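Candlestick

A candlestick is a holder for one candle, with a cup at the top, a stem in the middle and a base wide enough to stop the whole lot going over. I've been adding bits to this page for a while now, mostly on the tall metal-look sort people put on sideboards, as that's the sort I live with (far too many of them, according to my sister!).

Parts

The cup, or socket, takes the candle. Some are plain tubes, but I'm very fond of the tulip shape, which opens out into a flared rim and catches a fair amount of wax before it gets anywhere near your table. Under the cup there's often a small collar, then the stem, and then the foot. Slender stems need a generous foot, and a cone that spreads into a thick round rim is a lovely steady answer to that. Matt black is everywhere at the moment and goes with nearly anything, patterned tins included. 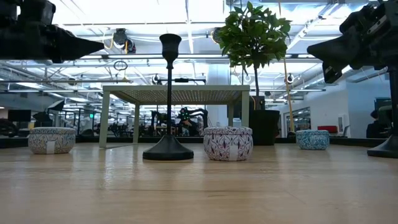
Size and fit

Most dinner candles are a bit over 2 cm across at the bottom, though cups vary more than you'd hope. If yours wobbles, warm the end of the candle and press it in, or wrap it with a strip of wax sheet. Binta Afolabi swears by foil, and I've tried it, and it does show.

Cleaning

Pick off cold wax with a fingernail or a wooden spoon handle, never a knife on a painted finish. Warm water shifts the rest. Dry it straight away, especially down inside the cup, where rust likes to start.

See also: Candle snuffer, Chamberstick, Biscuit tin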